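Trasthorpe Tabletop Demonstrations: Data Card

Summary
This release supports a study of whether manipulation policies can be learned from demonstrations recorded with hand-held grippers, without a robot present at the time of recording. It was prepared at the Brencombe laboratory by Eun-seong Kwak and Rafia Kazmi.

Collection
Each demonstrator works with 2 grippers, one in each hand. The pose of each gripper is recovered from the square markers on the cube mounted above the hand. A head-level view is recorded alongside the gripper tracks – it is used for context and is not required for training.

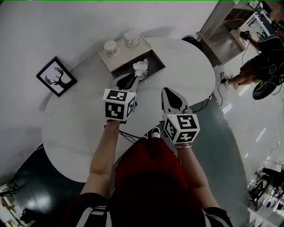 Two-handed demonstration at the round table, with the left gripper near the tissue in the box.

Contents
The release holds 17 tasks, with 30 demonstrations of each. Objects are everyday household items, and their placement was changed between demonstrations. Every recording includes both gripper paths, finger opening and a short written task label.

Result
A policy trained on the full release completed 28 of 30 trials on the tissue task. Performance was lower where one arm hid the markers of the other, and users should treat those passages with care.

Known limits
All recordings were made indoors. Other people and equipment may be visible in the background.

Contact
Queries on marker calibration should be addressed to Jericho Panganiban. Requests for access are handled by Marisol Pacheco.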